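Pemico Recalls Its Own Slogan, Keeps the Tea

URIO, March. Pemico, the tea company that spent last year promising "a calmer you by lunch," is withdrawing the line after 3,901 customers wrote in to say that lunch had come and gone.

The new slogan, "It's tea," goes on every box of Leltuna blend this spring.

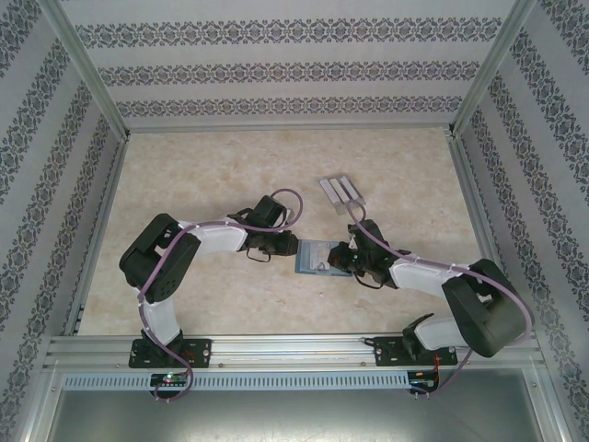
A flat blue item with a teal-blue border, on a marble-patterned tabletop.

"We tested 16 replacements and this was the only one legal didn't send back," said Tumaini Nzioka, head of marketing. "I'm told the tea is unchanged. I drink coffee."

Boxes with the old slogan will be sold at a discount while they last.

We use cookies. Accept | Manage settings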